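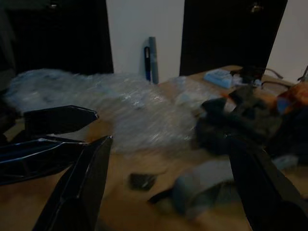
bubble wrap on the table, round one

Killside Boards > Home & Hobby > Workspace cleanup and packing

skokbridge_lurker wrote:
So I started on this 5/1/19 and I'm already stuck, which is why I'm posting. I have 30 boxes to get out of this place before the lease is up and I thought I'd begin with the easy stuff. Spread the bubble wrap out on the table, felt very organized, and then spent an hour deciding what deserves it. Does everything get wrapped? I paid for a big roll of the Enomex and I'd like to make it last, but I also don't want to open a box in the new place and hear rattling.

tapegun88 wrote:
No, no, no. Wrap what has a screen, wrap what has a lens, and everything else goes in with crumpled paper. I moved a whole shop that way and lost one mug. Also do the bench first! Everybody saves the bench for the end and it's always the worst part.

mossy_kettle wrote:
Disagree on the paper, sorry. Paper settles. By the time the truck gets there you have two inches of air on top and your stuff is bouncing around in it. Old towels and T-shirts, you have to move those anyway.
Agree about the bench though. How bad is it?

skokbridge_lurker wrote:
Bad. Some bubble wrap has already migrated to the far left and is hanging off the edge. There's a crumpled bag at the back next to a little white gadget with a screen, a heap of black fabric, the purple and white can, a flattened piece of cardboard, cables. I put things down "for a second" in March and they live there now. 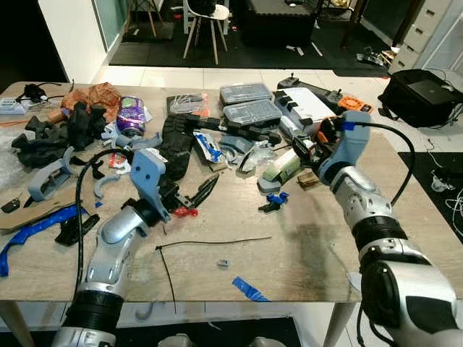 Re: do the bench first

tapegun88 wrote:
OK that's a normal bench, I've seen worse (I've owned worse). Take the gadget with the screen off first and wrap it, then get the cables into zip bags with a label. Don't sort anything else. Just sweep it into a box, write BENCH on it and deal with it later.

dai_hoarder wrote:
Please don't do that. I did the "sort it later" thing and I still have a box marked MISC from two apartments ago. Go left to right and throw out packets and packaging as you go. It's slower, sure, but you're paying for truck space.

tapegun88 wrote:
Truck space for one box?? Come on.

dai_hoarder wrote:
It's never one box lol. I had 117 pounds of "one box" by the end.

skokbridge_lurker wrote:
I ended up doing half and half, so you can both be annoyed with me. Most of the bench is still going left to right, but there's an open cardboard box on the floor that I keep tossing stuff into, and there's a white cable in it that I can't match to anything I own. My other problem is the printed card stuff, you know, the folded bits with the tiny text. 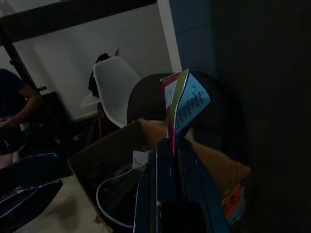

I never know if I'll need those again for a return or a part number, so they all end up in the box with everything else. Do you guys keep yours? I have one drawer for manuals and it's full.

mossy_kettle wrote:
Recycle it. Take a picture of the text if you're nervous.

dai_hoarder wrote:
I keep the ones for anything under warranty, flat in an envelope. They weigh nothing.

tapegun88 wrote:
The person with the MISC box keeps the cards, noted. And leave that white cable out until the last day, it's going to belong to something.

skokbridge_lurker wrote:
Envelope it is. Almost 8 boxes taped so far, will report back when the table is clear.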